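May, 14:20. Chore bench, pick and place, Pellik hand (right).

Continuing from Pillai's list: mug, sponge, folded towel, water bottle. Mug and towel done this morning, sponge skipped. Grip force limit left at 11 N. Ďurica wants it at 54 for the full bottles. I'd keep it low until the thumb calibration is redone, it drifted again over lunch.

Question from Goh is still whether this thing can clear a kitchen table without a person standing by. On present numbers, no. Flat items go fine. Anything thin-walled needs the force loop, and the loop is slow. Oprea's 1000 Hz branch is not merged.

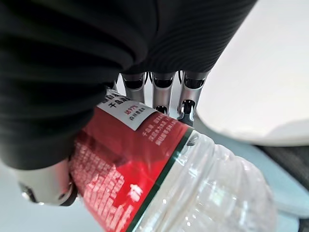 Category: Grasping / Thin-wall containers

Bottle held diagonally, thumb against three fingers, all on the upper part by the red label. Rightmost fingertip is on the shoulder, near the green stripe. Clear ridged part points away from the hand. Would prefer a grasp lower on the body for pouring.

To do: rerun with 2 mm less closure. Ask Nnaji for the glove friction values. Log slip separately from drops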